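To: virkisix-users list
Subject: Re: Planner returns no path for low grasps after upgrade
Time: 14:10

Members of the list,

The Virkisix maintenance group has completed its review of the report quoted below and can confirm the behavior.

> We moved our Pekach bench setup to the new release
> last month. Since then, top-down grasps on small items
> close to the tabletop are often refused. The planner
> logs "no valid path" and stops, although the same
> grasp poses were accepted before. The controller and
> the arm model have not changed. Could the group say
> whether the default collision margin was altered?

The default margin was altered. It was raised to 13 mm for all links, the fingers included, in order to protect users whose depth data is noisy. The effect on small objects was not given enough weight during testing. When the fingers must close near a flat surface, a margin of that size leaves the planner with no legal end pose, and it reports a failure before any search takes place.

To study the matter, the group rebuilt the task in the Nuchit simulator, with one arm fixed to a table and three small objects within its reach. Each trial asks for a vertical approach, a grasp and a retreat. The group ran 278 trials with the new defaults, and 56 were refused at the goal check. With the former margin restored for the finger links only, all of the refused trials produced a path.
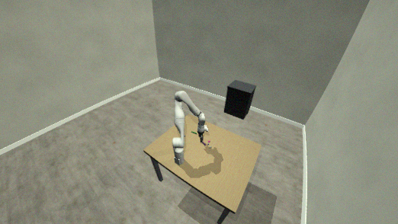
Latico integration desk wrote that restoring the old finger margin had cleared most refusals at their site as well, but that they would ask the group not to make it the default again. Their cell takes its table height from a camera fit, and the fit can drift during a long shift. They would prefer a margin that shrinks only in the last part of the approach, with the full value kept for travel between objects, and they asked whether the setting could be made per phase.

The group agrees with that request. A per-phase margin is already supported by the collision checker and is missing only from the task file reader. The change will be made in the next maintenance release, planned for December. Travel, approach, and retreat will each accept their own value, and a task file that gives a single value will be read as it is today.

Until then, sites affected by the refusals may set the margin for the finger links in their local robot profile. The wrist and forearm links should be left at the default. Please run the altered profile in simulation before loading it on hardware, and restart the planning server afterward, as the profile is read only at startup.

The error text will also be revised. A pose refused at the goal check will be reported separately from a search that ran and found nothing, and the log will name the pair of bodies that caused the refusal.

Sites that still see refusals with the altered profile are asked to send the planner log and the task file to this list, under the present subject line. Recorded joint data is not needed.

Virkisix maintenance group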